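Introduction to Robot Teaching
Motness Technical Program, Tullham Campus
Unit 4: Collecting Demonstrations by Remote Control

4.1 Purpose of the unit

In the previous unit, students moved the arm by hand and stored a small set of positions. That method is suited to slow, fixed motions. In this unit the operator stands apart from the arm and guides it with a hand controller, while the system records the motion of the arm, the opening of the gripper and the view from the wrist camera. The full record of one attempt is called a demonstration.

A learning program can copy only what the record contains. If the operator looks around the camera to find a block, the program has no access to that information. Operators in this course therefore work from the wrist view alone once practice is complete.

4.2 Approach and grasp

The approach should be made with the fingers open and the wrist steady. The operator lines up the block with the space between the fingers, moves in along a straight path, and pauses before closing. Closing should be a separate step during the first session. Students who close while still moving tend to push the block sideways, and the program will learn the push along with the grasp.

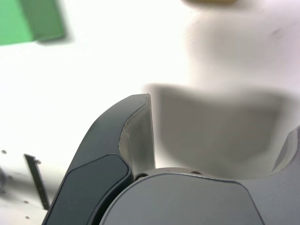 Wrist views: open fingers with nothing between them, and a green cube held between the inner pads.
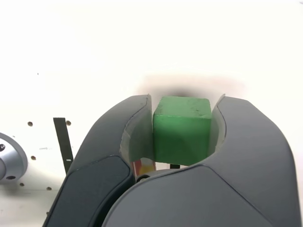

The controller has a short delay. Operators should make one correction at a time and wait for the arm to settle before making another. Large corrections near the work surface are not permitted - the arm must first be raised to the safe height set by the instructor.

4.3 Session requirements

Each pair of students will record 20 demonstrations. Start positions must vary, and the block should be turned to a new angle after each attempt. A demonstration may last no longer than 40 seconds. Failed attempts are to be marked as failed and kept in a separate folder under the Goh naming format introduced in Unit 2. They do not count toward the required total.

Partners exchange roles after 10 demonstrations. The partner who is not operating keeps one hand near the stop button and fills in the session log.

4.4 Submission

Logs and recordings are due on Friday, before the lab closes. Pairs assigned to the Tundudbridge site should use the shared drive at that site. Reading for the next unit: course packet, section on trimming and labeling recordings.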